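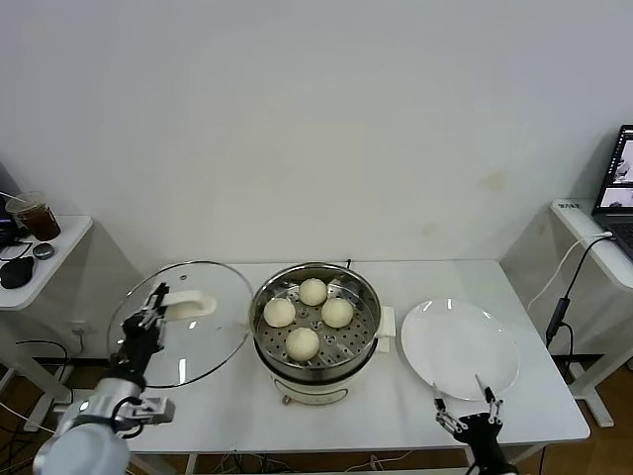

Jevosgate electric steamer pot with perforated basket and glass lid. Buns and plate not included.

Jevosgate electric steamer pot
Item 239
Supplied by Clelton

Countertop steamer for buns, dumplings, vegetables and fish. The stainless steel basket is perforated with small round holes and lifts out for emptying. Four round buns fit with space between them. Leave that space, as dough expands during steaming.

Controls
Single knob on the front of the base. Turn clockwise to increase heat, fully anticlockwise for off.

Lid
Clear glass, metal rim, white handle. Tilt away from you when opening.

Use
Fill to the lower mark with cold water. Filled buns from chilled: 15 minutes. From frozen: 20 minutes. Check the water level before a second batch.

Cleaning
Unplug and allow to cool. Basket and lid may go in the dishwasher. Wipe the white base with a damp cloth; do not immerse. Descale monthly in hard water areas.

Guarantee: 2 years
Spare lids and baskets: see Garrido parts list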